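Tratosance Community Kitchen
Progress report to the Janjua Fund
24th January

Dear all at the Fund,

Thank you for your patience in waiting for this one. It was meant to reach you before the holidays, but the last weeks of term were busier than any of us had planned for and I wanted to give you a proper account instead of a hurried page. As always, do ring if anything is unclear, or if you would simply like to hear more than I have room for.

Cooking sessions

The Monday evening sessions started again in September and have run every week since, apart from the one we lost when the boiler went. We offer 12 places each time and they have nearly always been filled. A good number of people who came in the spring as beginners have carried on, and it is lovely to see them showing newcomers where the colanders live and how to stop onions catching. Soups and stews are still the favourites, though we had a very happy (and very floury) run of flatbreads in the autumn that people still ask about.

You asked in your last letter whether we were reaching people who live on their own. I think we are, though slowly. The biggest help has been eating together at the end. We used to send everyone home with a tub, and we still do if they would like one, but most people now stay and sit down, and the washing up gets done in half the time with a good deal of chat. One gentleman told us it was the only hot meal he shared with anybody in the week, and he has hardly missed a session.

The lunch club

This has been the harder half of the work. We hoped to open on two days a week by now and are still on one. The reason is mostly transport. The Prikitz side of town lost its midday bus in the autumn, and several of our regulars have no other way of reaching us. We have tried sharing lifts, which works well when the weather is kind and less well when it isn't. Trukton Minibuses have offered us a vehicle and driver at a reduced rate for six trial weeks, and we would like to take them up on it in the spring.

I should also own up to a mistake of mine. We changed the lunch menu all at once in the autumn, thinking people would enjoy something new, and they did not! The fish pie was back within a fortnight and the old puddings followed soon after. We now try one new dish at a time and leave the rest well alone.

Money

Spending is close to what we set out in the plan. Food has cost more than expected, chiefly oil, butter and eggs, and we have made up the difference by buying dry goods in larger sacks and by asking the allotment holders for whatever they had too much of (marrows, as you might guess). There is £440 left in the equipment line. With your agreement we would like to move it across to travel, so that the minibus trial can go ahead without touching the food budget. If you would rather it stayed where it is, we quite understand, and will look for the money elsewhere.

The rooms

Having somewhere settled to cook has made more difference than I can easily put into words. In our first year everything came in and out by car, and a session could be half over before we had found the tin opener. Now the pans stay put, the shelves are labelled, and people walk in and get started. The store cupboard still needs a better door and the extractor is noisier than I would like, but neither stops us working.

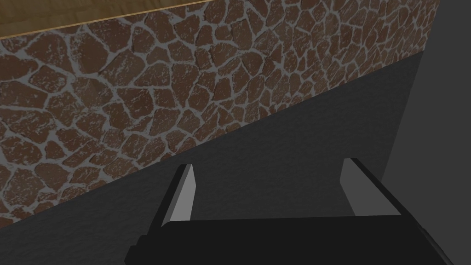

Stone-patterned surface, with brown wood above and a dark grey panel to the right.

What comes next

We have three things in mind for the coming months. The first is the minibus trial, if you are happy with the change above. The second is a short course on cooking for one, which people have been asking for since the summer – small portions, using up leftovers, and what to do with the other half of a cabbage. The last is a little recipe booklet, put together from the dishes people have brought along from home. We have more recipes than pages already, and some rather firm disagreements about dumplings, so it may turn out thicker than we said.

We would be so pleased if one or two of you could join us on a Monday. Come hungry, and bring an apron if you have one, as ours have a habit of going home with people. I will send the full accounts separately once the last of the autumn receipts are in, and a note on the minibus as soon as we have heard from you.

With warm thanks from everyone here,

The project coordinator
Tratosance Community Kitchen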